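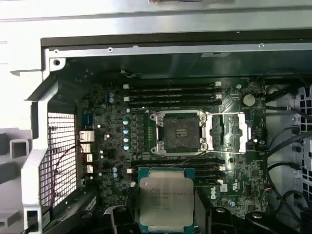 What should a student team work out first if they want a robot to put a CPU in a socket?

Start with where each part sits before the robot picks it up. Our club spent most of October on grasping code and hardly any time on the fixture, and I'd flip that if I could do it over.

Our task for the Plimitura challenge uses a Dell tower lying on its side with the panel off. Before you run anything, open the retention frame on the CPU socket and swing the load plate clear. Then set up your fixture plate on the left, with a slot for each part. Ours is 3D-printed, and we named it Duvis (long story, involves pizza).
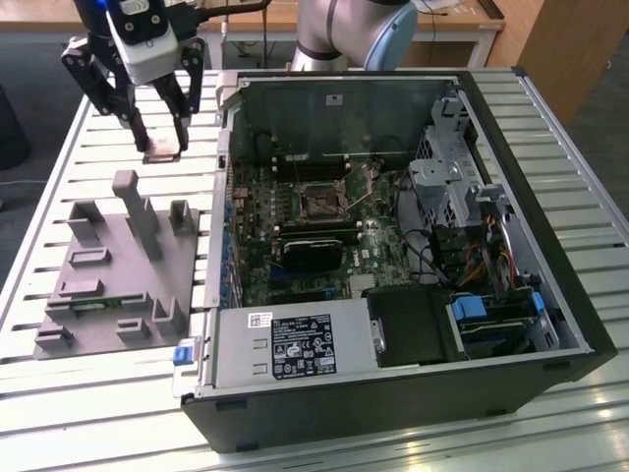

One commenter asked if you could skip the fixture and let the wrist camera find parts lying anywhere on the table. You can, but get the fixed version going first! Otherwise you won't know if a bad run came from the vision or the grasp.

Next, teach your waypoints. I use 5 per part — above the slot, at the slot, lift, above the target, and down. Keep the last move slow. We have 176 logged runs in our notebook now, and the slow ones are so much easier to learn from.

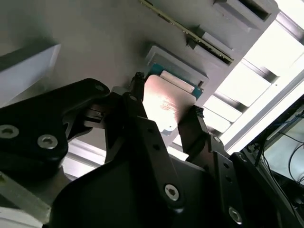 Then check your finger pads. You want to hold a processor by its edges and stay well away from the contacts, so close the gripper in small steps and write down the width that works. Save it under a name you'll recognize on Friday at 9 in the evening (ask me about "test_final_new").

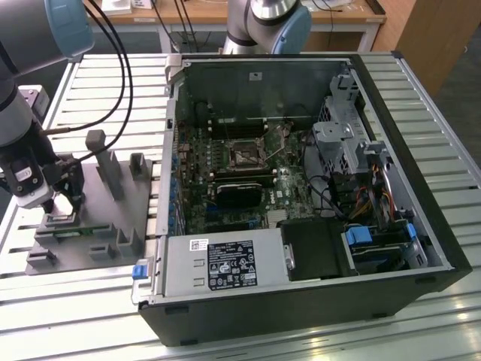
Rosenthal wrote in to say their team re-zeros the arm before every session and keeps a printed checklist taped to the table. I'm stealing that for our next build night.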